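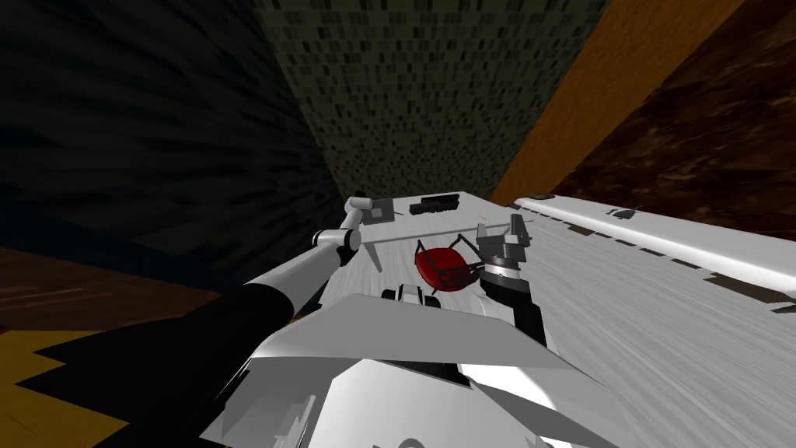 Unit 4: Recording Demonstrations by Remote Control

Course: Introduction to Robot Learning
Tritico Technical Institute, Neltatthorpe Campus

Purpose of this unit

Students will learn to operate a two-armed robot in simulation and to record demonstrations that a learning program can use. All work in this unit is done in the Kartha simulator. Access to the physical robots begins in Unit 6.

A demonstration is one complete attempt at a task, recorded from the start signal to the stop signal. The recording holds the joint positions of both arms, the state of each gripper, and the camera views. The operator's hand movements are not kept. Any hesitation by the operator does remain in the data as a pause in the motion of the arms. 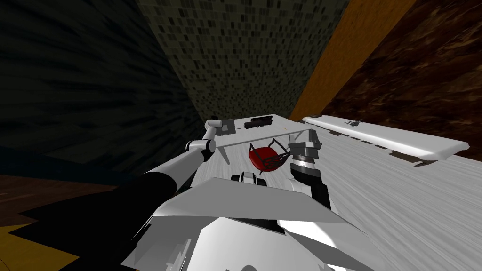 Reading time: 2 minutes

4.1 Working with two arms

The two arms are controlled separately, one with each hand. New operators often watch one gripper and let the other drift. Before recording, move each arm alone until its response to the hand control is familiar. Then bring both arms over the work surface and hold them still before giving the start signal.

Depth is difficult to judge from a single view. Change to the wrist view before closing the fingers on an object.
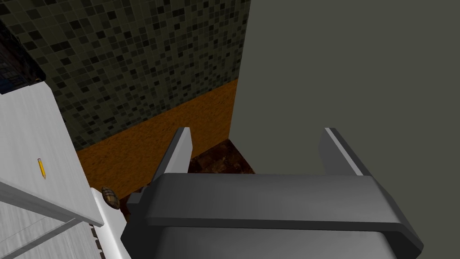
Figure 4.3. Gripper open, with a pencil on the tabletop.

4.2 Approach and grasp

Open the fingers fully before the approach. Line up the gripper with the narrow side of the object and advance at a steady speed. If the object is pushed out of reach, stop the recording and mark it as failed. Failed attempts are kept in a separate folder and must not be deleted.

4.3 The Itarmont set

The practice set for this course, Itarmont, contains 2,339 demonstrations, of which 923 use both arms. Students should replay several of these before making their own.

4.4 Assigned work

Each student will record 18 demonstrations of the assigned task. Submit the files with a one-page log listing the result of each attempt and any change of camera view. Logs are due before the December laboratory session. Late logs are accepted only with the written approval of the instructor.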